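# House Rules for Working Next to a Humanoid
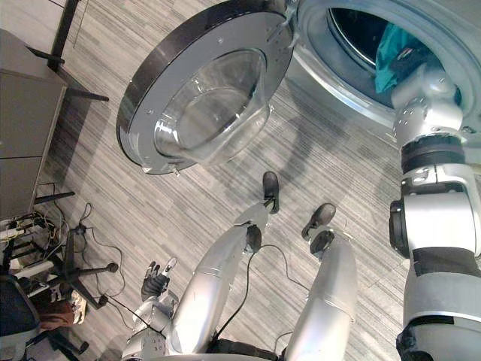

*Laundry task, right gripper at the drum.*

Ramiro Aguirre keeps the rule sheet on one page. It used to be longer. When he took over floor safety at Prutolholm, the document ran to 36 rules, and he says the operators could recite maybe four of them.

"People had signed it," he says. "I asked one operator where she should stand when the arm is inside an appliance. She said, behind the robot. Then she said, or is it beside? She had signed it in March."

The sheet now has 15 rules. Aguirre wrote it with his cousin Ignacio Aguirre, who maintains the robots and came to the job from elevator repair. They went through the old list over several evenings and struck out anything that could not be checked by a person standing in the room.

"'Use caution' came out," Ignacio says. "'Be aware of your surroundings' came out. How do I check that? I can check whether the door is fully open. I can check whether your hand is on the stop button."

The household tasks get a section of their own. A legged robot bent toward a washing machine is working near its limits, Ramiro says, and the operator should treat the appliance as part of the setup. The door has to be swung all the way open before the arm moves, and the machine has to be disconnected from power. The robot is never asked to open the door and reach in during the same run until each part has been passed separately.

"The door is the thing people forget," he says. "It's glass and it's on a hinge. If the robot shifts its weight and the forearm catches the door, you don't know which one gives."

There is a rule that once the gripper has passed the gasket, no person reaches into the drum for any reason. If the cloth snags, the operator stops the run, backs the arm out under manual control, and only then goes in by hand. I asked whether people follow it.

"Mostly," says Ignacio. "It's a cloth. You see it hanging there and you want to give it a little pull. I've wanted to."

Cables were the hardest part to write. The old sheet said to keep the floor clear, and both men agree that this was never true of any room they worked in. Robots have cables, and so do stands and chargers. The new wording asks for a foot zone, taped or agreed on out loud, where the robot may step. Power strips stay outside it. Any cable that has to cross it is walked by the operator from one end to the other before the run, and is given enough slack that a step backward won't pull it tight. Chairs and bags stay outside the zone too.

"I don't mind a messy corner," Ramiro says. "I mind a mess where a foot can land."

Every run needs two people for anything involving standing and reaching at once. One watches the gripper and the other watches the feet. They don't swap during a run. Ramiro got this from a crew at Cantero, where he worked before, and says it was the one rule he refused to discuss.

Gerkton, the company that runs the Matley site, asked for a copy of the sheet and sent it back with comments. They wanted a speed limit written in as a number. The Aguirres left it out, and it is still a point of disagreement.

"A number for the arm, fine, we have that in the controller," Ignacio says. "They wanted it on the paper. Then somebody changes the controller and the paper is wrong, and people trust the paper."

Ramiro is less sure. "They have a point. A visitor can't read the controller. We'll probably put it on a card by the stop button."

New operators spend 3 days watching before they touch anything. On the last day they get the sheet and are asked to find a rule that the room is breaking. Most find one. It goes in the log, with the name of whoever fixed it.

The current version is dated August 24, 2019. The next review has no date yet, but Ignacio wants the part about disconnecting appliances moved to the top of the page.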